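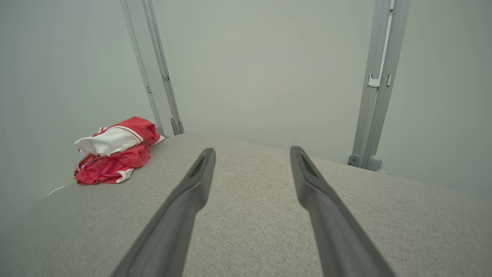

Wrist camera view, jaws open over a padded work surface, with red and white clothing to the left.

Wosby Teaching Handle and Wrist Camera Set

Part no. 3071
Maker: Dantas
Supplied by: Radovgate Robotics Supplies
Availability: in stock, usually sent within two working days

Overview

The Wosby set lets an operator show a robot arm a task in either of two ways. The arm can be led by hand, with the operator holding the grip ring behind the jaws and moving it through the job. It can also be driven from a separate hand control at a desk, with the operator watching the wrist camera on a screen. Both methods save the same kind of recording, and recordings made by one method can be mixed with recordings made by the other.

It is sold for cloth handling, sorting, packing and other work where writing out every movement would take too long. Clothing is the most common use among our customers. A garment seldom lies the same way twice, so most people record a lot of short demonstrations from different starting positions.

What the set includes

Grip ring with enable button
Two-finger gripper with squared tips
Wrist camera with fixed bracket
Desk hand control with finger trigger
Foot pedal for start, stop and discard
Interface box and power supply
Arm cable, 2 m, and desk cable, 5 m
Lostatetti recording software, one seat

The robot arm, computer, stand and table are not included. Please check the flange pattern of your arm before ordering. Adaptor plates are listed on the accessories page.

Showing a task by hand

Press and hold the enable button on the grip ring. The arm goes slack enough to be moved with one hand and holds its place when the button is let go. Open and close the jaws with the thumb slider. The slider follows the thumb all the way along its travel, so a light pinch is recorded as a light pinch.

Keep the free hand out of the camera's view where you can. A hand that appears in every demonstration but is missing when the robot works alone can make the finished task less reliable. The grip ring sits behind the camera for this purpose, and with a little practice most operators can work without reaching round in front of it.

Leading by hand is the quicker method to learn. It suits slow work close to the table, and jobs where the operator needs to feel the jaws touch the surface.

Showing a task by remote control

Plug the hand control into the interface box and set the selector to REMOTE. The arm will not move until the control has been brought to its rest position and the trigger fully released. After that the arm follows the operator's hand. Movement can be scaled down to a quarter for fine work, and the scale can be changed between demonstrations but not during one.

Remote control gives cleaner camera recordings, as the operator stands away from the table. It takes longer to get used to. Depth is the usual difficulty: the jaws look lower on the screen than they are, and new operators tend to close them above the cloth. We suggest practising on a folded towel before recording anything you mean to keep.

The wrist camera

The camera looks along the fingers, and both tips stay in view when the jaws are open. The bracket has one position only. This is deliberate – recordings made last month should line up with recordings made today, and a camera that can be nudged will be nudged. If the bracket is removed for cleaning, it goes back on two locating pins and does not need setting up again.

A second, fixed camera can be connected to the interface box. It is useful for larger garments that spread beyond the wrist view.

Working surface

A padded, fabric-covered surface is kinder to the finger tips than a hard bench and lets the jaws press in slightly to get under a hem. Choose a plain cover in a colour unlike the items being handled. Shiny covers cause glare. Even lighting matters more than bright lighting, and a plain wall behind the table helps to keep the recordings consistent.

Recording

One press of the foot pedal starts a demonstration and a second press saves it. Holding the pedal down for two seconds discards it. The software stores the arm position, jaw opening and camera pictures together, and each demonstration can be given a label from a list you set up beforehand.

Discard freely. A fumbled grasp followed by a good recovery can be worth keeping, but a demonstration where the operator stopped to think is usually better thrown away. Our own bench set for folding shorts holds 156 demonstrations, and it was recorded by two operators taking turns.

Specification

Jaw opening: 90 mm
Maximum grip force: 40 N, adjustable
Finger finish: matt dark grey
Weight on arm, with camera and grip ring: 1904 g
Camera rate: 30 pictures per second
Recording format: open, documented in the manual
Power: 24 V from the supply provided
Working temperature: 5 to 35 °C

The weight on the arm must be entered in the arm's own settings before leading by hand. If it is left at zero the arm will sink when the enable button is pressed.

Safety

The stop button on the interface box cuts drive to the arm in both modes. Mount the box where the operator can reach it without leaning over the table. The set is not a safety-rated device and does not replace a risk assessment of the complete workstation. Tie back loose cables behind the table, well clear of the path of the fingers.

Care

Wipe the fingers with a damp cloth. Lint collects in the slots near the tips when working with cotton or fleece and should be brushed out at the end of each session. Do not use solvent on the fingers or the camera window.

Spares and accessories

Finger pair, squared tip
Finger pair, narrow tip
Replacement camera window
Foot pedal
Arm cable, 2 m or 4 m
Second camera kit
Additional Lostatetti seat

Warranty and returns

The set carries a two-year warranty. Fingers and camera windows are wearing parts and are covered for faults on arrival only. Unused sets may be returned within 30 days in their original packing. Sets ordered before October come with the earlier foot pedal – it works with the current software, but holding it down to discard is not supported.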